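Talta compares grippers for laundry folding

December 11, 2021

Talta has started a side-by-side trial of two gripper designs for its cloth-folding work, using a two-armed bench set-up at its Fonness workshop. The arms pick up towels and other pieces of cloth, lay them out on a white table and fold them. Each design will be put through 140 folds before the results are compared.

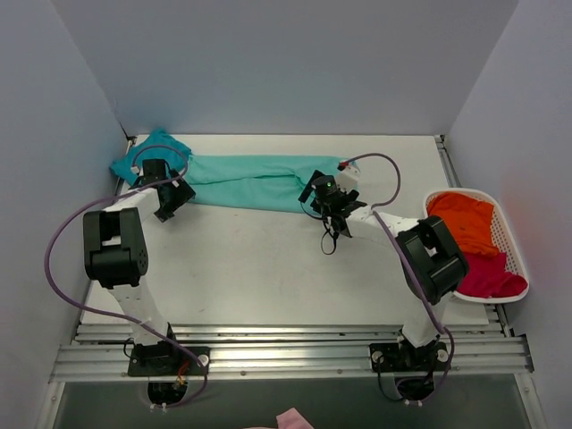
Both designs run on the same controller, supplied by Strebel, so that any difference comes down to the fingers. "Thin cloth is the hard part," said Dorottya Virág, who is leading the trial. "A grip that works on a thick towel can pick up 2 layers of something lighter - or miss it completely."

The team is recording dropped corners, double picks and the time taken for each fold. Finger wear will be checked after about 3000 grips.

Lullito, a commercial laundry with 11 sites, has asked to see the figures. Talta expects to have them ready in January. A comparison of wrist cameras is planned next.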